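# Jury summons came to my old address and the date has already passed. What do I do?

Posted in: Courts and Legal Paperwork
Asked March 1, 2019

I moved from Zinstead to Kirnport in November. The people who rent my old place handed me a stack of mail last night, and in it was a jury summons from the Zinstead county court. The reporting date was nine days ago. I never saw it until yesterday.

The back of the form says failure to appear can mean a fine or being held in contempt. I don't have a record and have never been in any trouble. I did a change of address with the post office but I guess it didn't catch this one. My driver's license still has the old address, which I know I was supposed to fix.

Questions:

1. Is there a warrant out for me?
2. Do I call the court or write to them?
3. Do I still have to serve in Zinstead if I live in Kirnport now? It's a different county.

I work for a small company (Rendar) and they need notice if I have to be out.

## Answer 1 (marked as helpful, 164 votes)

A warrant nine days after a first missed summons is very unlikely. I worked in a clerk's office for a long time, though in another state, so check the details with your own court. The usual order was:

- First missed date: the computer sends a second notice, often with a new date.
- Second missed date: a letter ordering you to come in and explain it to a judge.
- After that, a fine is possible. Contempt was for people who ignored all of it.

Call the jury office. The number is on the front of the summons, usually near the juror ID or badge number. Don't call the main court line, they will only transfer you. Have the summons in front of you and say you moved, give the month, and say when you got the letter. They hear this every day.

They will probably ask for proof of the new address. A lease, a utility bill or a pay stub with the address on it should do. Ask where to send it and get the name of the person you spoke to. If they excuse you, ask for that in writing or by email and keep it.

On question 3: you generally serve in the county where you live. If you moved out before the reporting date you should be disqualified there, and your name can then come up in Kirnport. Update your license and your voter registration now. Jury lists are often built from those two, and if you leave them alone you'll get another summons at the old house.

Your employer doesn't need to hear anything until you have an actual date.

## Answer 2 (12 votes)

Same thing happened to my brother in law. He threw it out and never heard another word. They mail out 3000 of these and can't chase everybody. I wouldn't lose sleep over it.

**Comment on Answer 2:** Please don't do this. Mine turned into a $368 fine and I had to take a morning off to ask the judge to lower it. A phone call would have fixed it.

## Answer 3 (5 votes)

Agree with the first answer. One thing to add is that some courts let you do this on their website with the juror number, and there's normally a box for "no longer a resident of this county." Print the confirmation page.

Also watch out for scam calls. If somebody phones you saying you missed jury duty and have to pay right away with a gift card, hang up. You can call the jury office yourself and ask if they have anything on you.
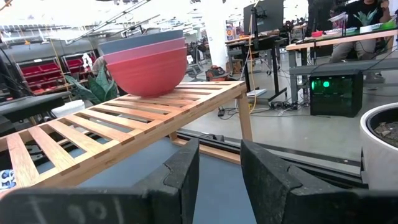

Urban replied that the Zinstead jury office picks up faster before lunch, and that they took a scanned lease by email with the juror number in the subject line. The letter excusing Urban came two weeks later, to the new address.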